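Section 4: Hanging your Tutine rail and rack

By now you should have the wall brackets up and the plugs firmly home (if you don't, please pop back to Section 3, as it's much harder to put right later on). This section takes you through hanging the rail, fitting the rack to it and loading it for the first time. Do give yourself a quiet hour for the job, and a second pair of hands if you can find one.

The steps are the same for the Camden and the Tomoana. Owners of the Reno, which has its own corner piece, should read the note after step 5 before they begin.

You will need: the rail, two end caps, the bag of 13 screws, a spirit level, a pencil and a cross-head screwdriver. Please use a hand screwdriver for the end caps. A power driver will strip the thread before you have time to let go of the trigger.

1. Lay the rail on a towel or a folded blanket with the slots facing up. Slide one end cap on and tighten it by hand until it just stops.

2. Lift the rail on to the brackets, starting from the left. You should feel a small click at each one. If a bracket doesn't click, lift the rail off and try again; there is no need to thump it.

3. Rest the spirit level on top and check the bubble. The brackets have a little play in them, so a rail that is slightly out can usually be coaxed level without drilling anything again.

4. Mark the wall lightly under each bracket with your pencil, then put in the lower screws. Go round them all once loosely, and then a second time to tighten.

5. Fit the other end cap.

Note for Reno owners: the corner piece goes on before step 2, with its longer arm along the longer wall. The rail should stop 2 mm short of it. This small gap is quite deliberate and lets the metal move a bit when the room warms up.

CAUTION: Never hang the rail over a cooker, a heater or a cot. Do not pull yourself up by it, and please don't let children swing from it, however much they may beg.

6. Hook the rack over the rail and let it settle, then give the bottom edge a gentle tug towards you. It should stay where it is.

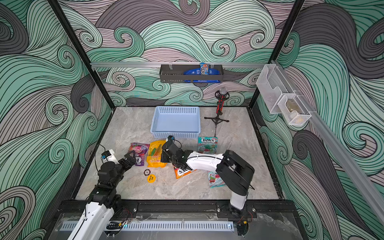 7. Load the rack from the middle outwards, with heavier things low down and lighter ones towards the ends. Packets and pouches are happiest if they can lean a little – packed too tightly, they tend to spring out when you reach for their neighbour.

8. Leave everything for a day and then check the screws once more. New fixings often settle overnight, and a quarter turn is usually all they want.

Note: the 900 mm rail needs the centre bracket, even if you only mean to keep a few light things on it.

For cleaning, a soft damp cloth is plenty. Wipe along the slots and dry them afterwards with a tea towel.

Guide last revised 9/21/18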